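Shared workshop Potport builds its own bin-sorting arm

July 2020

Members of the Potport shared workshop have spent most of the spring and early summer on one machine: an industrial robot arm that they want to teach to pick mixed objects out of a bin. The group bought the arm second-hand, and they are now building everything that goes around it, from the tool on the wrist to the software that tells it where to go.

The project has the name Drumix. It started as a small idea in the members' mailing list, where somebody asked if a used arm could be bought for the price of a good table saw. The answer was almost yes. The group paid 400 dollars for transport alone, which was more than they expected, and the arm then waited for a long time under a cover until the workshop had the right electric connection for it.

The workshop has 18 members who pay a monthly fee, but only a part of them are working on Drumix. Most have no background in robotics. They come from woodworking, bicycle repair and school teaching, and they say that the mechanical side was easier to learn than they had feared. The electrical side was harder. The first controller that came with the arm had a defect in its power supply, and a small company in the region, Plirnex, repaired it at a reduced price in exchange for a visit to the workshop once everything is running.

The cables have taken more evenings than any other part of the build. An arm of this size turns its wrist a long way, and a cable that is too short is pulled tight, while a cable that is too long can get caught on the work. The members tried several ways to guide them along the arm before they agreed to use straps, which can be opened quickly when something has to be changed. 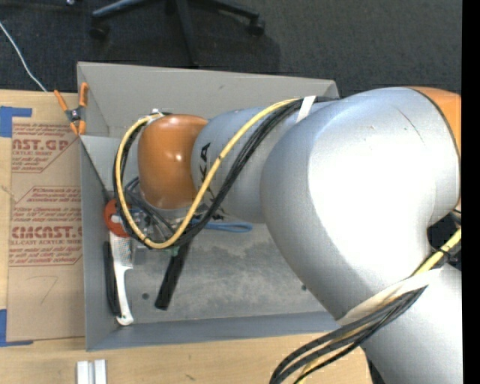 For the picking tests, the group decided against standard blocks or balls. They wanted things that a household would really have, with handles, holes and odd shapes, so that the arm meets difficult cases from the beginning. Long thin handles are the worst, according to the notes that the members keep in a shared notebook. If they lie close to a wall, there is little space for the fingers of the gripper to go down beside them. The notebook has a separate page only for such cases.

The software is written by the members at home, in the evenings, and tested at the workshop on weekends. It is based on open code, with a part added by the group itself that limits the speed of the arm. At the moment it is not allowed to move faster than 20 percent of its full speed, and this limit will stay for the rest of the summer. Before each test, one person has to stand at the stop button and do nothing else. The rule was written after an early test in which the arm moved to the wrong side and pushed a bin off the table. There was no damage to people or to the arm – the bin had to be replaced.

Money is still a question. The group has used around 300 dollars for small parts since the repair, mostly connectors, fasteners and cable. A first application for support from the Nikolaidis fund, which gives small sums to local technical projects, was not successful. The members were told that their plan did not explain well enough who would use the machine later. They have now written a second version, with a chapter about open evenings for students from the area, and they hope for an answer before the autumn.

Because of the current restrictions, work is slower than planned. Only a few people may be in the room at the same time, and they have to register in advance in the online calendar. The group has used this time for drawings and for the manual, which is now almost complete and will be put on the Potport website for other workshops to read.

The next step is a series of longer tests in which the arm has to empty a full bin without help. The members do not want to name a date for it yet. When it is done, they plan to show the machine at the yearly open house, if this can take place. People who have experience with gripper design or safety fences and who would like to help can write to the workshop through the contact form on its website.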